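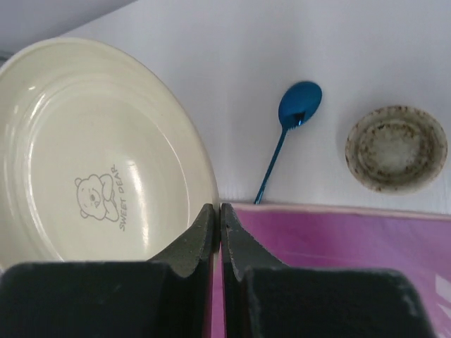
Sweet Dear Plate by Revine

We have carried a lot of plates at our Kitville shop over the years, and very few of them get picked up and carried to the counter by people who only came in for a dish towel. The Sweet Dear plate does that. It has a cream-white glaze with a nice shine to it, a broad rim that slopes in gently, a few raised rings running around that rim, and then in the middle, drawn in thin gray lines, a little cartoon bear. He is lounging on his side with one arm up by his face, and the words SWEET DEAR run up beside him in gray capitals. I have been looking at him every morning since June and I still like him very much!

What I appreciate is how quiet the drawing is. Plenty of animal plates are so loud that you get tired of them by the second week, and they end up at the back of the cupboard behind the gravy boat. With this one the line is fine and the gray is soft, so it sits happily on a table with plain white dishes, or with color. If you like a bit of color, a metallic blue spoon and a purple cloth next to it look just lovely, and the cream keeps the whole thing calm.

The size is a generous one. The center is flat and shallow, so it suits dry and nearly dry food best: toast and eggs, pancakes, a sandwich cut in half, a slice of cake with room left over for berries. We would not serve soup in it. Ye-ji Byun, our buyer, uses hers for cut fruit when her nieces visit, and she tells me they eat right down to the bear to say hello to him.

Details

Maker: Revine
Color: cream-white with gray print
Finish: glossy glaze
Shape: round, with a sloped rim and raised rings
Design: reclining bear with SWEET DEAR lettering
Item number: 1078
Sold singly. Spoon, cloth and small dish not included.

Caring for your plate

Wash it by hand in warm water with a soft sponge. The glaze wipes clean easily, and egg yolk comes off after a short soak. Please skip steel wool and gritty powders, which dull the shine and are hard on the print. If you stack your plates, slip a paper napkin or a piece of felt between them — the felt rounds from Jiteo work well, and we keep them by the register.

Gray marks from knives and forks can turn up on any pale glaze. A little baking soda on a damp cloth, rubbed lightly and rinsed, usually takes them off.

Ordering and shipping

Our fall delivery arrived on October 25, 2022, with 198 plates in it, and 40 of those are set aside for customers who had already put their names down. If yours is one of them, we will email you before we charge anything. Everybody else can order now in the usual way.

Each plate is wrapped in paper and packed in its own box. Orders of four or more go out in a double carton, which takes us one extra day. If a plate reaches you chipped or cracked, send us a picture of it along with the box and we will replace it or refund you, whichever you prefer.

Gift wrap is available at checkout. We can tuck in a handwritten card too — just type your message in the notes box and Gil, who has the best handwriting in the shop, will copy it out for you.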